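Clirkley data gathering, progress report no. 3
To: Hema Shenoy
From: Birthe Thygesen
July 13, 2021

Short one this time, am writing between two home visits. Budget sheet goes separately from Arnar.

Where we are

3658 usable examples in the store as of last night. Target for the end of August still looks reachable if the second pair of grippers comes back from Gelteck on time. Laundry and bedding is the biggest chunk, kitchen second, desks and shelves well behind. We said in the last report we'd even that out. Haven't yet. The laundry homes were easier to book, simple as that.

A reminder for anyone on your side who missed the first report: people work with the hand-held gripper in their own homes, doing ordinary chores, and the camera on it records what the fingers do. The learning side (Shinji) trains on those recordings. No robot in the homes at this stage.

What changed since last time

- Task cards are shorter. The old ones ran to a full page and people stopped reading half way. Now it's one line for the start, one line for the finish, and they choose the middle part themselves.
- Garments go on top of made or unmade beds as the person finds them. We used to ask for a smooth cover first. Shinji asked us to drop that, his early model did fine on flat bedding and fell apart on anything wrinkled.
- Patterned clothes now wanted. First batch was nearly all plain T-shirts, bad planning on our part. The bedroom sets now have busy prints in them, like the leafy one in teal, green, navy and orange laid out on a striped duvet below.
- Long sleeves count as their own task. Folding the sleeve in is where most tries go wrong, so it gets its own card and its own time limit. 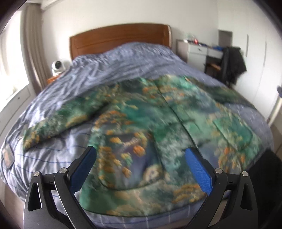
Problems

Finger pads. They pick up lint from bedding and the grip gets worse over a session. People wipe them with a damp cloth when they remember to. Gelteck say they can send a different pad surface to try, no price yet. Will forward when I have it.

Rejected recordings. 204 thrown out this period. Most of them because the person started the recording before getting to the bed or table, so we get a long walk down a hallway and then the battery warning. Gunnlaugur has put a beep in the app that goes off when the view settles. Too early to say if it helps, the homes only got the update on Friday.

Thin covers. When the fingers close on a shirt they often take a fold of the duvet with it. At first we marked these as failures. Shinji wants them kept, with a tag, so the model can learn to let go and try again. I've asked the labelers to go back thru the older ones and tag those too. Slow work, Arnar thinks it will run into August.

Labeling in general. We are behind. The Pivow tool is fine for short clips but it stalls on long ones and people lose their notes. Workaround is to cut everything before upload, adds a step. Asked them for a fix, got a ticket number and nothing since.

Privacy

Same rules as before. Household walks the room first and puts away letters, photos and screens, then signs the sheet. Two homes asked us to delete a session afterwards and we did, same day both times. Deletion log is in the shared folder if you want to check it.

Money

On plan except for shipping, which went over becuase of the repair trip for the grippers. Home payments are under, for the plain reason that we booked fewer homes in June than we meant to. Would like to move the difference into labeling hours. Need a yes or no from you on that, an email is enough.

Next

- Book more homes with proper desk clutter. The Aryee building has agreed to put our notice up in the entrance.
- Hangers and wardrobes. Card is drafted, not tested. Gunnlaugur doubts the gripper opens wide enough for a coat hanger with a coat on it, we'll try it in the office first.
- Dark clothes in poor light. Shinji has been asking since spring.
- First test of the trained model on the lab arm, shirts only. No promises on how it does. I'll send clips either way.

What I need from you

The answer on labeling hours, and a decision on whether the August review is by video or in person. Gunnlaugur has to book travel if it's in person and fares are going up.

Birthe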